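Clulunby Physic Garden

Clulunby Physic Garden is a walled garden and specialist nursery on the southern edge of the village of Clulunby. It is open to visitors for part of the year and sells hardy herbs, scented pelargoniums and alpine plants raised on the site. The garden covers 3 hectares, of which the walled section takes up less than half.
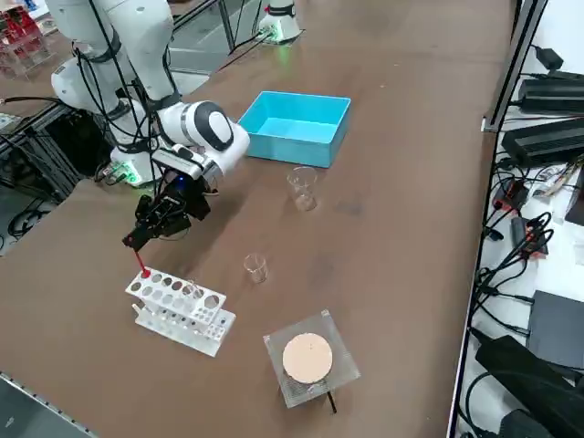
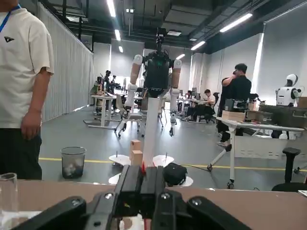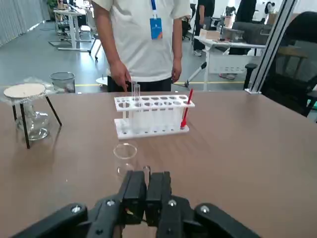 Test tube rack on a brown table (first and third images); humanoid robot on a white stand (second image).

Layout

The walled section is divided into 9 rectangular beds separated by gravel paths. Planting follows traditional use, with separate beds for kitchen, dye and strewing herbs. The south-facing wall carries trained figs and apricots. Outside the walls, a sloping meadow leads down to the Brurus, a small stream that marks the eastern boundary and supplies the dipping pond.

Soil in the beds is a free-draining loam over limestone. The lower meadow is heavier and lies wet in winter, and the path through it is closed from November until the ground is firm.

Collections

The nursery lists around 200 kinds of herb. The thyme collection comprises 37 named forms, grown in raised troughs beside the entrance. One of these, 'Borkowska', is a low, grey-leaved selection found as a chance seedling in the stock beds. It flowers in June and is increased only by cuttings - seed-raised plants do not come true.

The Ekatero border, on the north side of the walled section, is planted with mint, sweet cicely and other herbs that tolerate shade. Mints are kept in sunken containers to limit their spread.

Visitor facilities

There is a tea room in the former potting shed, with seating under cover. Plants are sold from benches near the car park, and no entry charge applies to this area. The main paths are level, but the meadow is reached by steps. Dogs are admitted on leads to the meadow only.

This page was last revised on 6 August 2025.

See also: Physic garden; Walled garden; Thymus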